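Greifer und Endeffektoren
Thema: Fingerpads für Chipstüten und PET-Flaschen, ein Vergleich
Aufrufe: 2886

k_yilma
Beiträge: 2

Guten Abend zusammen,

ich lese hier schon länger mit und schreibe zum zweiten Mal. Deutsch ist nicht meine erste Sprache, bitte fragen Sie nach, wenn etwas unklar ist.

Wir haben zwei Arme mit gleichen Parallelgreifern, je zwei Finger. Die Aufgabe ist ein Verkaufsregal aus Drahtgitter: Tüten und Flaschen herausnehmen, in der Luft halten, wieder einräumen. Bis November hatten wir glatte Pads von Plemari auf den Fingern. Im Dezember haben wir auf die Pads von Pirkar gewechselt, die eine feine Gitterstruktur auf der Greiffläche haben. Mit beiden Sorten habe ich dieselbe Reihe gefahren, jeweils 1000 Griffe, gemischt aus Tüten und Flaschen. Die Arme laufen über einen Controller von Plakach, die Greifkraft stellt man dort in Stufen ein. Für die Tüten verwende ich Stufe 2.

Mein Eindruck bis jetzt:

Bei den Tüten sind die strukturierten Pads deutlich besser. Die Folie rutscht weniger, wenn man die Tüte nur am Ende fasst und der Rest frei hängt. Mit den glatten Pads musste ich eine Stufe höher gehen, und dann waren die Chips Krümel.

Bei den Flaschen sehe ich fast keinen Unterschied. Am Etikett greifen beide gut. Am Hals, direkt unter dem Deckel, waren die glatten Pads sogar etwas ruhiger.

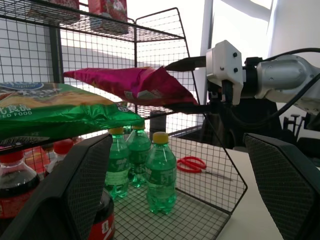
Handgelenkkamera, in den unteren Ecken die strukturierten Pads. Der andere Greifer hält die pinke Tüte an einem Ende.

Meine erste Frage ist, ob jemand die Pirkar-Pads länger benutzt hat und weiß, wann die Struktur abgenutzt ist. Die zweite Frage betrifft die Kamera. Am Handgelenk haben wir das kleine Modell von Enache, und die Pads verdecken darin viel vom Bild. Die Colaflasche links unten ist zum Beispiel nur teilweise zu erkennen. Ich überlege, die Kamera höher zu setzen oder schmalere Finger zu drucken.

Freundliche Grüße
Kalkidan Yilma

drehgeber_ost
Beiträge: 1466

Willkommen. Zum Verschleiß: Wir fahren die Pirkar seit dem Frühjahr, allerdings an Kartonagen. Karton ist die Hölle für Pads, da ist die Struktur in der Mitte nach ein paar Wochen blank. Bei Folie wirst du länger Freude haben. Schau dir die Kante an der Fingerspitze an, dort fängt es an.

Was mir an deinem Vergleich nicht gefällt: Du hast im Winter getauscht. War die Luft im Raum gleich? Waren es dieselben Tüten? Eine Tüte, die 500-mal gedrückt wurde, ist weich wie ein Taschentuch und lässt sich mit allem greifen. Wenn die glatten Pads die frischen Tüten bekommen haben und die Pirkar die zerknitterten, vergleichst du Tüten.

k_yilma

Das ist ein berechtigter Einwand. Die Tüten habe ich zwischen den Reihen ausgetauscht, aber nicht innerhalb einer Reihe. Beide Pads haben also mit frischen Tüten begonnen und mit weichen aufgehört. Die Luftfeuchtigkeit habe ich nicht notiert. Ich werde es nachholen.

T_Rampersad

Ich arbeite mit Kalkidan am selben Aufbau und bin mit dem Ergebnis nicht ganz einverstanden, darum melde ich mich auch. Für mich sind die glatten Pads noch nicht aus dem Rennen. Kalkidan hat fast immer am Tütenende gegriffen. Wenn man die Tüte in der Mitte der Breite fasst und die Finger weiter öffnet, liegt mehr Folie zwischen den Pads, und dann halten die Plemari genauso gut. Das Problem ist dann eher der Griffpunkt als das Gummi.

Dazu kommt die Reinigung. Die glatten Pads wische ich einmal mit Isopropanol ab und fertig. Bei den anderen sitzt der Staub in den Rillen.

Thabiso Rampersad

k_yilma

Thabiso, das haben wir im Labor schon besprochen :-) In der Mitte zu greifen ist gut, wenn die Tüte frei liegt. Im Regal lehnen die Tüten aber hinten am Gitter und die Flaschen stehen davor. Dort kommt der Greifer nur an den oberen Rand oder an die Seite. Ein Pad, das nur mit dem idealen Griffpunkt funktioniert, hilft mir im Regal wenig.

Zur besseren Vorstellung noch die Ansicht von der Kopfkamera: 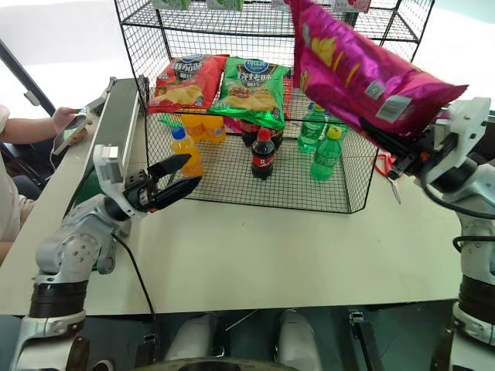 Kopfkamera: rechter Arm mit der pinken Tüte über dem Regal, der linke Greifer ist offen vor dem Orangensaft.

Die rote und die grüne Tüte hinten überlappen sich ein wenig. Wer die rote will, muss sehr genau am Rand ansetzen, sonst nimmt er die grüne mit.

frau_flansch

Zum Kamerathema, das hier etwas untergeht: Ich würde die Handgelenkkamera nicht höher setzen. Dann verlierst du die Fingerspitzen aus dem Blick, und die braucht man beim Flaschenhals am dringendsten. Dass die Pads viel verdecken, ist der Preis dafür. Für den Überblick hast du oben die Kopfkamera.

Schmalere Finger sind der bessere Weg. Wir haben unsere vorne angeschrägt, das Pad blieb auf der Innenseite gleich groß, und man sieht deutlich mehr. Gedruckt in PETG, hält seit Monaten.

Noch etwas: Bei euch überstrahlt der Hintergrund, auf beiden Bildern. Stell die Belichtung der Enache auf manuell, sonst regelt sie jedes Mal nach, wenn der Arm sich zum Hellen dreht. Bei glänzender Folie ist das Gift für die Tiefenschätzung.

drehgeber_ost

Beim Höhersetzen widerspreche ich. Zwei Zentimeter höher und leicht nach unten gekippt, dann sind die Spitzen immer noch drin. Kommt auf die Optik an. Welche Brennweite hat das kleine Modell?

frau_flansch

Leicht gekippt hatte ich auch probiert. Ging bei mir, bis der Arm tief ins Regal musste, dann hing die Kamera am Draht fest. Bei einem Gitter mit mehreren Etagen würde ich jeden Zentimeter Bauhöhe sparen.

k_yilma

Die Brennweite muss ich nachsehen, das Datenblatt liegt nicht bei mir. Das Argument mit dem Draht überzeugt mich. Das obere Fach lässt schon jetzt wenig Platz, und am anderen Arm ist mir einmal ein Kabel am Gitter hängen geblieben.

Die Belichtung stelle ich morgen um. Bisher steht sie auf Automatik, ich hatte es für eine Schwäche der Kamera gehalten.

lagerkoller77

Kurze Zwischenfrage: Warum überhaupt Finger bei Tüten? Sauger drauf, Vakuum an, Feierabend. Balgsauger mit 2,5 Falten gehen auf Folie seit Jahrzehnten.

T_Rampersad

Weil derselbe Greifer danach eine Flasche am Hals nehmen soll. Einen Wechsler wollen wir nicht. Und eine halb volle, zerknitterte Chipstüte mit dem Sauger am Rand zu fassen, das habe ich in einem früheren Projekt versucht. In der Mitte geht es gut, an der Falte zieht er Luft.

lagerkoller77

Mit genug Volumenstrom zieht er auch an der Falte. Aber gut, wenn ihr beides mit einem Werkzeug machen müsst, verstehe ich es.

drehgeber_ost

Vorschlag zur Güte: ein Finger glatt, ein Finger strukturiert. Machen wir bei Beuteln so. Die strukturierte Seite hält, die glatte lässt beim Ablegen sauber los. Mit zwei strukturierten Pads klebt dünne Folie nämlich gern kurz an einem Finger und der Beutel kippt beim Öffnen.

k_yilma

Das Kippen beim Ablegen kenne ich sehr gut! Ich habe es bisher der Öffnungsgeschwindigkeit zugeschrieben und sie am Plakach-Controller reduziert. Es wurde besser, aber die Reihe dauerte dann viel länger.

Ich werde also den rechten Greifer gemischt bestücken und den linken so lassen. Der rechte macht bei uns die meisten Tüten, der linke mehr die Flaschen. Thabiso bekommt seinen Griff in der Mitte als eigene Reihe, mit frischen Tüten und mit notierter Luftfeuchtigkeit.

T_Rampersad

Einverstanden. Aber die Pads mit den Rillen putzt dann du.

frau_flansch

Wenn du die Finger neu druckst, lass beim Padsitz etwas mehr Spiel, als die Zeichnung von Pirkar vorsieht. Meine ersten waren so stramm, dass sich das Pad in der Mitte gewölbt hat. Die STL von meiner angeschrägten Version kann ich dir per PN schicken, die Schraublöcher musst du aber anpassen.

k_yilma

Sehr gern, vielen Dank. PN ist unterwegs.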